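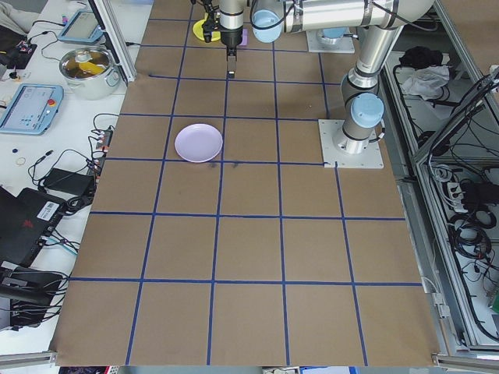 Speaker notes: Setting a table by the grid
Bronwyn Costigan, Ladbridge

Slide 1. Title
Wait for the back rows to sit. Say thanks to the Flistivow people for the room. Mention that questions are fine at any point.

Slide 2. Where this came from
I ran banquet setup at Ladbridge for years before I taught it. The biggest dinner I ever set was 500 covers, in December, with a crew where half had never carried a stack of plates. We lost 39 plates before anyone sat down. Pause here. Most of those went over the edge of a table while someone was shifting a place setting two inches to the left.

Slide 3. The practice table
Brown kraft paper over the whole top. Blue tape in both directions so you get squares. Wrinkles in the paper are fine. Replace it when the tape starts lifting. Don't bother with a cloth for training, it slides and people spend the session smoothing it.

Tell them the tape goes down before any plates come out. Pull it off the roll in short lengths and press as you go. If you stretch it, it creeps back later and you get a wavy line.

Slide 4. One plate
Start with one plate and nothing else. No flatware, no glasses, no napkin. New people want to lay the full setting right away and then they can't tell which piece is off.

Exercise: call out a square, the trainee puts the plate down in it. Then they step back two paces and look. They say whether it is where they meant it to be before anyone else speaks. 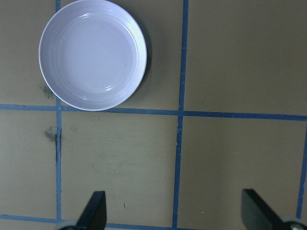
Slide 5. Reading the rim against the tape
Ask the room: what do you line up, the rim or the middle of the plate? Take three or four answers. At Ladbridge we use the rim nearest the guest. You can see that edge while you are standing over it. The middle you have to guess.

A plate with a raised rim throws a bit of shadow, and people will line up the shadow by mistake. Have them look from straight above at least once. Pale plates are good for this, because the edge shows up well on brown paper.

If the rim is over the line, lift the plate and set it again. Don't push it. Pushing is the habit we are trying to get rid of.

Slide 6. Going from tape to cloth
Second session. Same table, tape gone, plain cloth. Put small pencil dots on the table edge if they are struggling. By the third session no dots.

Mushi asked last time if you can skip straight to the cloth with experienced staff. Answer: yes, but do ten minutes on the tape first so everyone is using the same words.

Slide 7. Numbers from Nultell
The Nultell hall logged 3,163 settings over the season and reset 552 of them before doors opened. Read both numbers out slowly, people write them down. Most of the resets were spacing. Very few were wrong or missing pieces.

Slide 8. What to buy
Paper roll, two rolls of tape, a tape measure, a dozen plates you don't mind losing. Handout has the square sizes for round and long tables. Handouts are by the door, take one on the way to coffee.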